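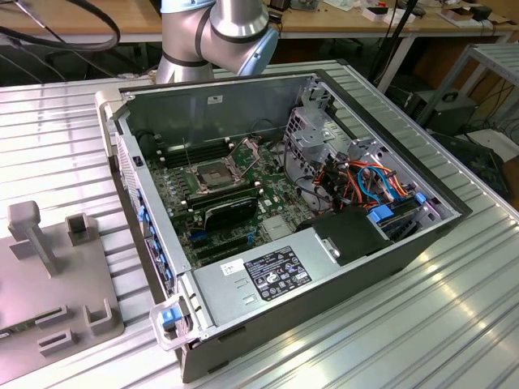 How to put a processor in an old desktop tower

Part 1: before you touch the socket

I wrote this page for my cousin at first, and then Armelle Hervieu asked me to make it more complete, so it became long. It is for a used office tower of the kind companies sell when they change all their machines. I bought two of them in August from a reseller called Coste, both without processor and without memory, and I made most of the mistakes already. If your case is different, the order of the work stays the same, only the screws change place.

What you need

A cross-head screwdriver, medium size. If the tip is magnetic it is easier, and it does no harm to the board.
The processor, in its plastic shell. Do not take it out yet.
Thermal paste. I use the small Solline tube, but any paste which does not conduct electricity is good.
Alcohol for cleaning, and paper coffee filters or a cloth that leaves no threads.
The cooler with its four screws.
Memory modules, at least one.
A lamp that you can move.

Check first that the processor is really made for your board. The same shape of socket does not mean the board will accept it. Look on the support page of the maker for the list of processors, and look also at the BIOS version which is written next to each one. I did not do it the first time and I lost an evening.

Laying the case down

Shut down, pull out the power cord from the back, then press the start button for a few seconds. This takes away the electricity that stays in the power supply. Remove also the screen cable, the mouse and everything else from the back.

Put the tower on its side on a strong table, with the removable panel toward the ceiling. When the panel is off, you should be able to read everything from above. In the tower on my photo the socket is already open, with the lever up, and the memory slots beside it have nothing in them. The silver power supply with the black label you can leave in its place for this whole job.

Touch a bare metal part of the case before you start, and again each time you come back from another room. I have a wrist strap from Fusta, and I wear it in winter when the air is dry.

Cables

There are often many thin cables between the drive cage and the board, in several colors. Before you move one, take a picture with your telephone. Do not believe that you will remember. You only need to push them gently toward the cage so that they do not lie over the socket. If one must be unplugged, hold it by the plug and not by the wires, and look if there is a small metal clip to press.

Do not open the plastic latches just to see what they do. Blue parts in this kind of case are usually made to be moved by hand, for example for the drives or the expansion cards, but you do not need them today. If the expansion card is a long one and your hand does not pass, then yes, take it out. Release the clip at the back bracket, press the small lock at the end of the slot and pull straight up.

Part 2: the socket

1. Look at the socket with the lamp, from two sides. On many boards of this type there are very fine contacts inside, all leaning in the same direction. When you move the lamp, the light must travel over them in a regular way. A dark point or a shining point in the wrong place can mean a bent contact or some dust.

2. If there is dust, blow with a rubber bulb. Do not use your mouth and do not use a cotton stick, the cotton catches on the contacts and pulls them.

3. If the socket is closed, push the lever down and a little to the outside, then let it rise. The metal frame comes up with it or you lift it with one finger. Keep the black plastic cover if there is one, because you need it when you sell the board or send it back.

4. Take the processor by its edges. Find the small triangle in one corner, and find the same mark on the socket or on the board near it. On the sides you can also see two notches, which must meet two small points in the socket.

5. Lower it flat. It should sit down by its own weight. No pressure at all in this step. If it rocks when you touch a corner very lightly, lift it and look again.

6. Bring down the metal frame, then the lever. The lever asks for some force and it can make a noise like something is breaking. The first time I stopped in the middle and wrote to Armelle, who answered only "continue". Pass the lever under its hook.

Part 3: paste and cooler

Clean the top of the processor and the bottom of the cooler with alcohol, until the paper stays white. Wait until it is dry. Put a drop of paste in the middle, the size of a small pea. You do not have to spread it.

Put the cooler down straight, in the direction where its fan cable reaches the plug on the board. Start all four screws by two or three turns before you tighten any of them. After that go in a cross: one corner, then the opposite corner, little by little. Stop when the screw stops. Connect the fan. Some office towers refuse to start without this plug, or they show a message and wait for a key.

If your case has a plastic air shroud, look how it is attached before you take it off and put it back at the end. It looks like decoration but it guides the air.

Part 4: memory and first start

Open the latch of the memory slot, turn the module so the notch is in the right place, and press at both ends until you hear the click. For the first start use only one module. The manual, or a drawing inside the panel, will tell which slot is number one.

Connect the screen and the keyboard, then the power cord, and start with the panel still open. Keep your fingers and the cables away from the fan. The first start can be slow, and the machine may switch itself off and on again while it learns the memory. Give it two minutes before you worry.

Then enter the BIOS and look at three things: the name of the processor, the quantity of memory, the temperature. If the temperature climbs quickly while you only look at the menu, switch off and check the cooler.

If nothing happens

No light and no fan: look at the power cord, then at the large power plug on the board.
Fan turns but the screen is black: move the memory to another slot, then try with another module.
Beeps: count them and compare with the table of the maker.
Everything looks right but still no picture: the BIOS may be too old for your processor.

Corrected on 18th October: in part 3, I had forgotten the fan plug. Thank you to the reader Hurkex for the message.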